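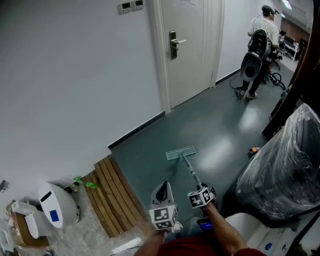
Fuvov Neutral Floor Concentrate is a low-foam cleaner for sealed hard floors, sold in one size that makes 200 buckets at the weak mix. The label says "restores shine." We don't say that, and we asked Fuvov to stop printing it. A cleaner takes off the film that dulls a floor. If the finish underneath is worn, you'll have a clean worn floor. On a glossy gray-green corridor floor like this one, a long-handled flat mop with a light-blue head and the weak mix is all we'd use — the strong mix leaves streaks you can see from the door.

Stock number: 731
Mix: 1 to 200 for daily use, 1 to 50 for spots
Scent: faint, a bit like soap. The unscented version was dropped in December.
Use on: sealed vinyl, sealed concrete, glazed tile
Don't use on: oiled wood, raw stone, anything waxed

What it won't do
It is not a disinfectant, whatever you may have read on a reseller's page. It will not lift old adhesive. It takes off shoe scuffs if they're fresh; for the black ones that have been there all winter you want a pad and some patience.

Walls and paint
The older label claimed it was "safe on all painted surfaces." We doubt any cleaner is. Gloss paint held up fine for us at the weak mix. Flat paint came up patchy, and we wouldn't take it near outlets or switches in any case. Spray on a cloth, never on the wall.

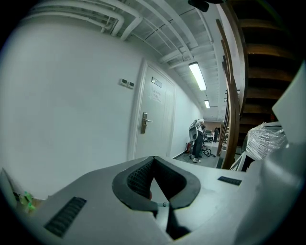
White painted corridor wall with a pair of switch plates.

How it compares
Trumer makes a similar concentrate that costs less per jug and needs more in the bucket, so the saving mostly goes away. Polishchuk sells one with added polish. We stopped carrying it after the polish built up along the baseboards and had to be stripped. Clondo's is fine, but the cap leaks.

The jug has no pump. Fuvov sells a pump that gives 2 squirts per bucket, and we think it's overpriced — a measuring cup does the job.

Returns
Unopened jugs only. Orders over 300 dollars ship free.

Customer comments

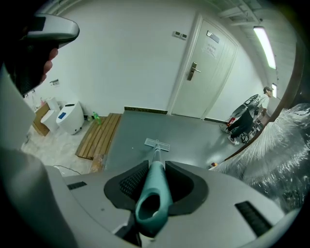 Dima Azar writes that the weak mix was plenty for a long hallway, but that the floor still felt tacky until the mop heads were washed without fabric softener. "I'd blamed the cleaner for weeks," the comment adds, "and I still think the scent is stronger than you claim."

Valter Teixeira gave it three stars and asked for a smaller jug. We've asked too.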